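Home Browse Issues Authors Submit Contact

4.2 Amenity lists and what guests report

The guesthouse listings in our sample all promise roughly the same things: free wireless internet, a shared kitchen, a garden, parking. Earlier work (Kulkarni and Alva) treats such lists as a fair measure of quality. We doubt this. A listing is written by the owner, and the booking platform, Rallunero, does not check it.

We compared the amenity lists of 10 guesthouses with 1,381 guest reviews. Reviews were read by two coders, who marked every mention of a listed item and whether the guest found it usable. Where the coders disagreed, a third reader, D. Mudaliar, decided. The longer lists did not go with better scores. At eight of the houses, guests complained of at least one item that the listing named as included, most often the kitchen.
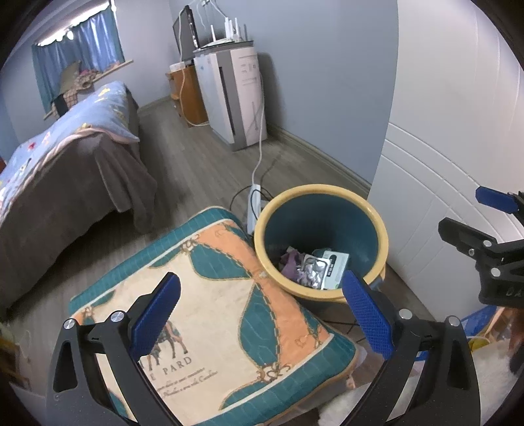

Kulkarni and Alva might answer that reviews are no better a source, and to a degree they are right. People who write reviews are often very pleased or very cross, and the rest stay silent. But a complaint that a shared kitchen was locked in the evening is a claim of fact — it can be checked with the owner in a way that a star rating cannot. We put such claims to the owners. Six replied, and most of them granted the point.

Figure 3. Share of listed amenities mentioned in reviews, by house (plot in the online supplement).

The pattern in Figure 3 should be read with care. Houses with few reviews swing widely, and the Naidu house, which changed hands in March, was scored under both owners. Leaving it out makes the link between list length and score weaker still. We see little reason to keep using list length as a stand-in for quality, however easy it is to collect.

Shares: 8 | Comments: 6

Copyright Skostetero | Contact | Back to top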